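Counting Episodes Is a Poor Way to Describe a Dataset

The usual first line of a report on robot learning is a number. Ours at Orasness used to read "708 demonstrations," and I wrote it that way myself through most of last September. I have come to think the number should go in an appendix.

A demonstration is one recorded run of a task, with camera frames and joint commands. Two runs that begin with the target in almost the same spot, under the same light, add very little to each other. When İlker Keskin sorted our 708 runs by starting position, 384 of them fell inside one patch of table smaller than a dinner plate. The scripted operator had a favorite region, and the sampler never pushed it out.

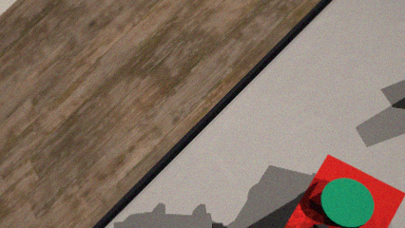 Simulation was supposed to fix this, and partly it does. Position, table height and floor texture are a line each in a configuration file. The trouble is that people randomize what is easy to name. Colors get varied because they have a field. Shadows usually do not, and they change more pixels than most of the objects do. With a green disc on a red pad, a policy can find the target by color alone, yet a shadow, probably from the disc and something overhead, turns part of that red to deep crimson while the arm itself is out of view. If every run has the lamp in one place, the shadow becomes a reliable clue to where the arm is, and the policy will use it.

Wagner Moura, who maintains the Pilelley scenes, argues that more runs wash such effects out. They do if the lamp moves. With a fixed lamp, another 300 runs repeat the same clue 300 times.

My proposal is modest. Report coverage before count: the spread of starting positions, the number of light placements, the share of runs in which the target is partly shaded. Then hold out entire conditions for testing — a lamp angle the policy has never met, for instance — instead of a random slice of runs. Our current set has 19 light placements, and four of them are kept back.

This costs time. Each new placement needs a check that the scripted operator still completes the task, and some do not pass. I would still take a smaller set with a written account of its gaps over a larger one that arrives with only a total.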